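FOR IMMEDIATE RELEASE

Trultetti Publishes Care and Labeling Standard for Sewn Headwear

TRALLVILLE, May 31, 2020 - Trultetti, a maker of sewn caps and soft hats for workwear and team buyers, has released a written standard covering sweatband construction, crown shrinkage, colorfastness and care labeling. The standard, numbered TH-6, applies to all styles in the company's catalog and takes effect for orders placed from September. It replaces a set of separate factory instructions that had been in use at the Trallville plant and at its contract sewing partner, Bùi.

The document runs to six sections and is available to wholesale buyers on request. It sets out test methods, pass limits, sampling rules and the wording to be used on sewn-in labels.
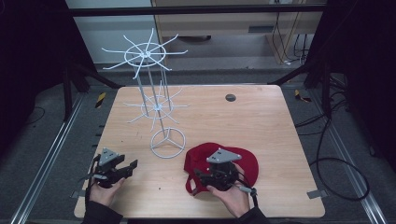
Section 1 deals with storage and display. Caps held for long periods under load take a set in the crown that steaming does not fully remove, and the standard limits the stacking height for unstructured styles in the warehouse. For retail floors it allows spoke-arm wire stands, such as the white two-tier type, provided that caps are hung by the closure and the crown carries no weight. An unstructured crown left on a flat surface will crumple, and the section asks store staff to reshape such caps by hand before they go back on display. Steam may be used on cotton twill but not on coated fabrics.

Section 2 covers shrinkage. Finished caps are measured at the sweatband before and after washing, on a form of fixed size, after resting flat for 6 hours. The change in circumference may not exceed 6 mm. Earlier instructions gave no limit for the finished product and tested only the cloth, which left out the effect of the sweatband tape and the sewing thread. Under the new rules a lot fails if any one cap in the sample is over the limit, and the lot may be submitted again only after the cause has been recorded.

"The cloth was passing and the caps were coming back tight," said Gerardo Caputo of Trultetti. "The tape shrinks at a different rate. We now test the thing we sell."

Section 3 sets the sample size. For lots of up to 200 caps, 6 are drawn. Larger lots are sampled at a rate given in a table at the end of the document. During preparation of the standard the company tested 358 caps from current production, and the pass limits in Sections 2 and 4 were set from those results. Styles that did not meet the limits have been assigned a different sweatband tape, supplied by Fastero, and will keep their present style numbers.

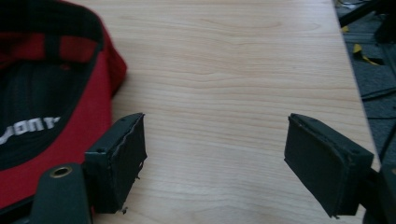 Section 4 covers color transfer between parts of the same cap. The risk is highest where a strong shade is sewn directly against a contrasting one and both are in contact with the wearer's skin. Red and black is the usual case: a red crown over a black lining, with a striped red and black band inside the opening, puts several dyed surfaces within a short distance of each other. White lettering on a black interior adds a further check, as staining shows first on the white. The standard calls for a wet rub test on each dyed part, followed by a contact test in which the assembled parts are held together damp under a fixed weight. Results are graded against a gray scale under standard light. Thread is tested along with the part it is sewn to.

Section 5 fixes the label wording. All washable styles will carry the same three lines: hand wash in cool water, reshape while damp, dry out of direct sun. The phrase "spot clean only" is now restricted to caps with a paperboard brim insert. Labels must stay readable after repeated washing and may not be placed where they cross a crown seam. Fiber content is given separately for the crown, the lining and the sweatband.

Section 6 describes record keeping. Test results are held by lot number, and a buyer may request the sheet for any lot by quoting the number printed on the carton. Orders of 100 caps or more will ship with the sheet enclosed.

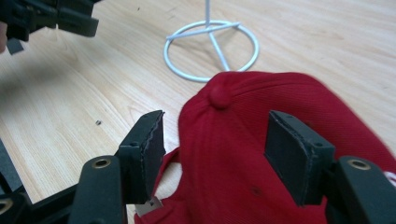
Bùi said in a written comment that the sewing line had asked for a finished-cap shrinkage limit in the past, and that the limit would be simple to meet if tape was delivered washed. The firm added that it would prefer the contact test to be run at the start of a dye lot, before cutting, and that it had put this request to Trultetti in writing.

Trultetti will accept the change for dye lots reserved to a single style. Mixed lots will continue to be tested after assembly. Existing stock may be sold with its current labels until it runs out, and no recall or relabeling is planned.

Copies of TH-6 can be obtained through the Trultetti wholesale desk in Trallville. Buyers with open orders should give the order number and state whether their caps carry custom linings, as these need a separate entry on the test form.

Contact: Gerardo Caputo, Trultetti, Trallville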